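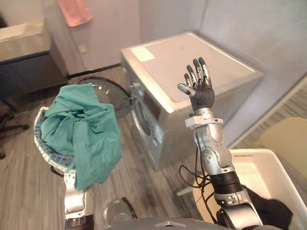
Chapitre 4
Récolter des exemples : la machine apprend ce qu'on lui montre

J'ai une confession à vous faire : pendant mes premières années de métier, je trouvais la collecte de données mortellement ennuyeuse. Moi, je voulais des réseaux, des courbes, des équations ! Et puis j'ai rejoint le projet Markon, où il fallait apprendre à un robot à s'occuper du linge, et j'ai passé tout un mois de décembre à recommencer le même geste. Attraper un tissu dans un panier, quoi de plus bête ? Eh bien, essayez donc de l'écrire sous forme de règles. Un vêtement n'a pas de forme fixe, il se froisse, il se cache sous son voisin, et la prise qui marchait tout à l'heure ne vaut plus rien.
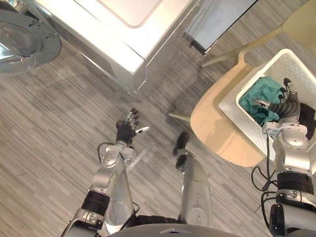
On procède donc par démonstrations. Dans notre cas, un opérateur pilote les deux bras à distance, et on enregistre à chaque instant ce que voit la caméra de tête, la position des articulations et la commande envoyée aux doigts. Une démonstration complète s'appelle un épisode (gardez bien ce mot, il reviendra sans arrêt). Notre premier jeu en comptait 1 772, et j'en étais très fier - jusqu'à ce que ma collègue Piret Siliņa me demande combien de positions de panier différentes il y avait là-dedans. Quatre. J'ai refait du café et on a repris le plan de collecte à zéro.

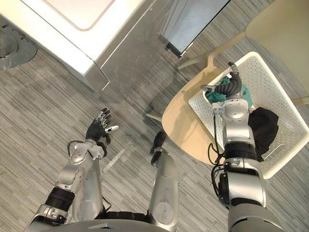 La variété, ça se prépare avant d'enregistrer. On change l'orientation du panier, la couleur du tissu, le point de départ des mains, et on note tout dans la fiche de l'épisode. Chez nous, une séance dure 30 minutes, suivies de 15 minutes de pause, car un opérateur fatigué donne des gestes hésitants que le modèle imitera très fidèlement ! Quant aux essais ratés, ne les jetez pas tout de suite : étiquetez-les à part, on en reparlera à la section 4.3.

4.1 Qu'est-ce qu'un épisode ?

Commençons par le découpage. Un épisode a un début, une fin et une consigne, par exemple « saisir le tissu dans le panier ».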